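How to Keep Cables From Taking Over Your Work Table

My friend Maiara Aguiar once told me that my work table looked like a bowl of noodles, and she wasn't wrong! I'd been meaning to sort it out since October, so one rainy evening I finally made a pot of tea and got down to it.

Start by unplugging everything. Yes, everything – even the lamp. Wipe each cord with a damp cloth, let it dry, and lay it out on the floor where you can see the full length of it.

Next, put a label on both ends. Masking tape and a pen will do nicely (I bought a pack of 50 little tags and I'm still working through them).

Now decide which cords need to move and which can stay put. The ones that stay can be fastened under the table with clips, spaced 12 inches apart. Don't pull them tight. Leave 5 inches of slack near each plug and let the curves be gentle, as a sharp bend is hard on the wire inside.

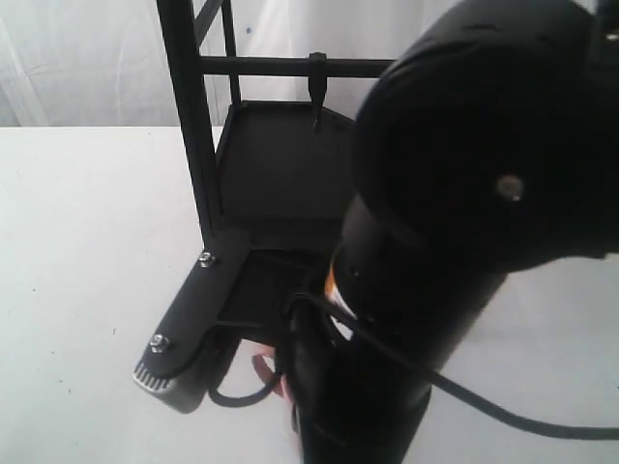 A black cable looped in front and running off across a white surface.

For the cords that do move, I like soft hook-and-loop straps, snug enough to hold but loose enough to slide a finger under. Plug things back in one at a time, checking the labels as you go, and tuck any extra length into a shallow tray at the back – mine used to hold seed packets.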